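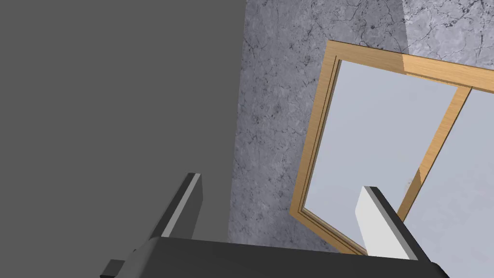

Greifer offen, Marmorwand, Holzfenster: unsere Simulation aus Sicht der Handkamera.

Fr 14. August, und ich sitze schon wieder im Robotik-Club statt am See! Souad und ich haben uns für den Wettbewerb die Simulation vorgenommen, weil unser echter Arm bis Ende des Monats bei der anderen Gruppe steht. Das Projekt heißt jetzt Lodevik (Thịnhs Vorschlag, fragt nicht), und seit Juli haben wir mehr als 1.800 Durchläufe gerechnet. Bei 305 davon hat der Greifer den Würfel sauber abgelegt. Klingt mager, aber am Anfang ging gar nichts.

Am längsten hab ich an den Texturen gesessen. Samah wollte, dass die Wände bei jedem Start anders aussehen, damit sich das Modell nicht an eine einzige Tapete gewöhnt. Also gibt es nun Marmor mit dunklen Adern, und ich finde ihn ehrlich gesagt schöner als unseren Clubraum. Die Holzmaserung am Fensterrahmen mag ich auch total, die bleibt!

Was noch nervt: die Kamera sitzt so nah an den Fingern, dass der Greifer viel vom Bild schluckt. Souad will sie ein Stück nach hinten setzen, ich würde lieber erst den Winkel ändern. Am Dienstag probieren wir beides aus, und wer verliert, bringt Kuchen mit.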